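Trabajos › Sociología del consumo › Segundo curso

La pausa de media tarde: qué se pica en una residencia de estudiantes
Ese Uzor, grupo 16 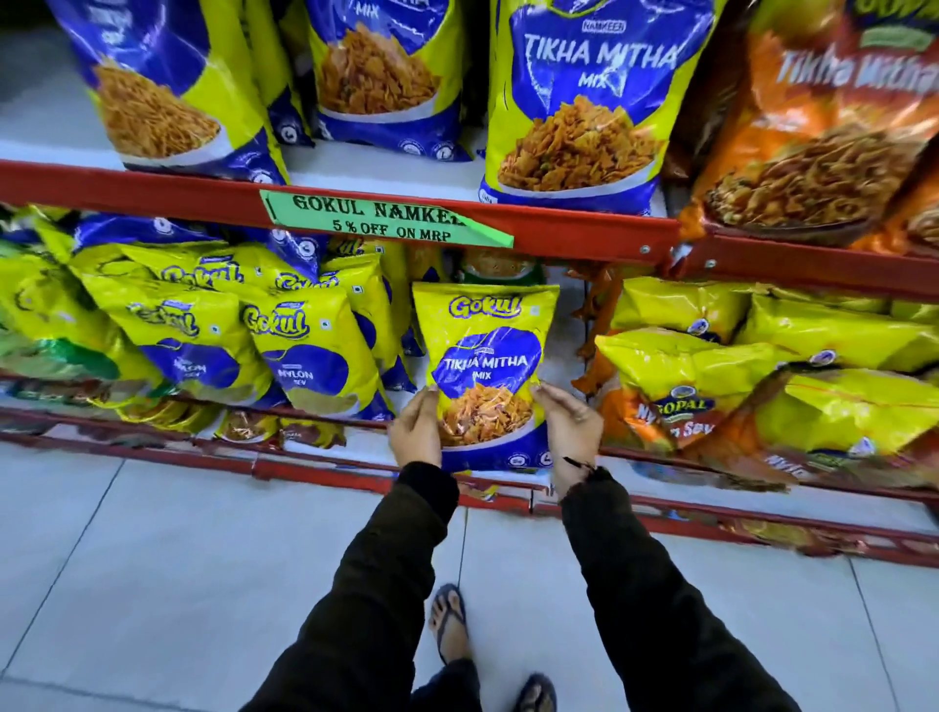
¿Cuándo se pica más en la residencia Westerberg?
Entre las cinco y las siete de la tarde, con un repunte a medianoche que varios encuestados atribuyeron al compañero de cuarto.

Repartimos 374 cuestionarios y recuperamos 130, cifra que el tutor calificó de «digna» sin levantar la vista. El resto sigue, suponemos, debajo de alguna taza. Preguntamos por horarios, gasto y compañía. La pregunta sobre la culpa se retiró tras la prueba piloto de julio porque la gente contestaba con párrafos.

Resultados
Casi todos declaran picar «poco». Los mismos casi todos anotaron después, en el diario de consumo, 1.574 tentempiés en total. El salado gana al dulce, sobre todo en época de exámenes, y quien estudia en grupo come más que quien estudia solo, aunque estudia menos.

Limitaciones
El diario lo rellenaba cada cual de memoria, a veces el domingo por la noche y con el mismo bolígrafo. La planta tercera no participó por un desacuerdo sobre el microondas que excede este informe.

Compartido 16 veces · 3 comentarios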